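**hakim_t** (8 August 2019)
Desk phone on a small round table. The coiled cord ends up in a tangle every week. Any fix?

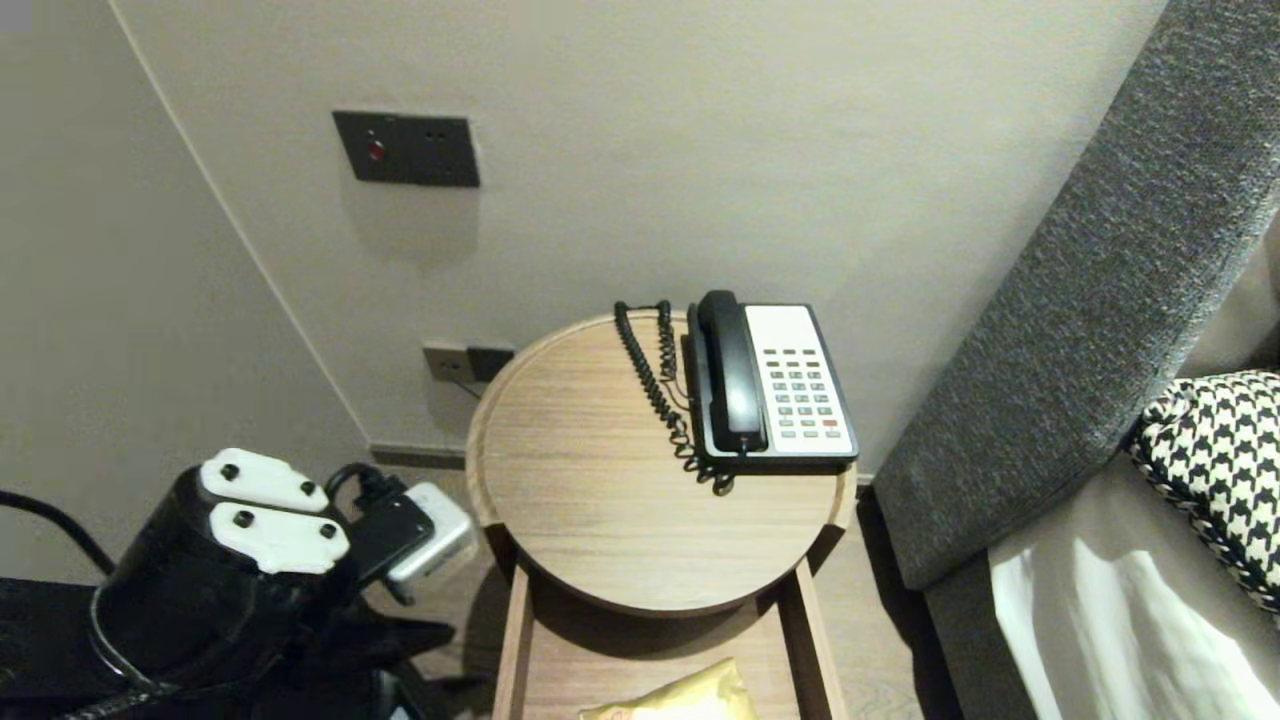

I've tried a 30 cm shorter cord and it pulls the phone about.

**Ladi Okeke**
Put the phone in the drawer.
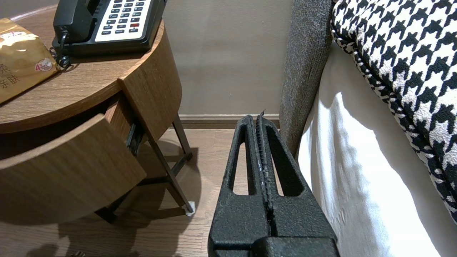

Mine lives in one and the cord stays tidy.

**anahera_d**
Disagree, you'd never hear it ring. Unplug the handset and let it hang till it stops spinning.

**hakim_t**
Will try that tonight.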